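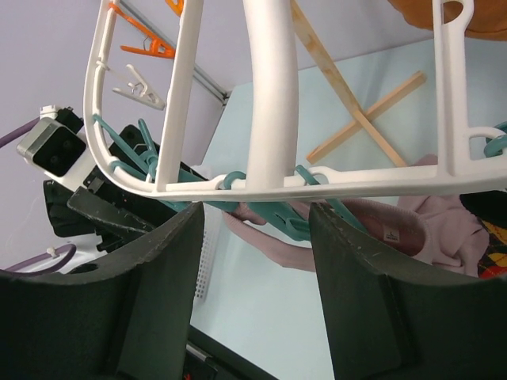 Tendedero de plástico blanco, visto desde abajo.

Resolución 592 del Registro de Herencias de Wostby

Comparece ante esta oficina don Jaime Nogueira, vecino de la calle Didon, y solicita que se le reconozca como único heredero del silencio de su madre.

El solicitante declara que la difunta, lavandera del balneario de Mulholm, dejó de hablar en mayo y que desde entonces guardó en la casa un silencio de excelente calidad, apto para la lectura y el descanso. Aporta 172 cuartillas en blanco, firmadas al pie por la titular.

Se opone la familia Radebe, del piso inferior, que alega haber disfrutado del mismo silencio a través del techo —de forma pública, pacífica e ininterrumpida— y reclama la mitad.
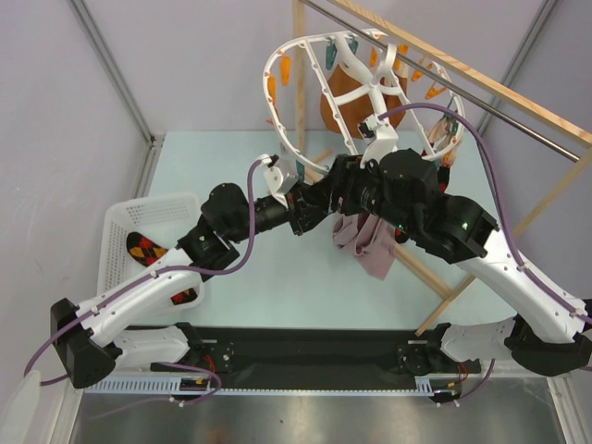
Tendedero blanco sostenido en alto.

Practicada la inspección a las cinco de la tarde, el funcionario que suscribe permaneció en la cocina con ambas partes. Se oyó un grifo. Después dejó de oírse. La señora Radebe lloró sin ruido y el señor Nogueira le acercó una silla.

Considerando que el artículo 2909 prohíbe dividir los bienes que se rompen al nombrarlos, esta oficina resuelve adjudicar el silencio a don Jaime Nogueira, con servidumbre de paso a favor del piso inferior durante las noches.

Contra la presente resolución cabe recurso, que deberá interponerse por escrito y en voz baja.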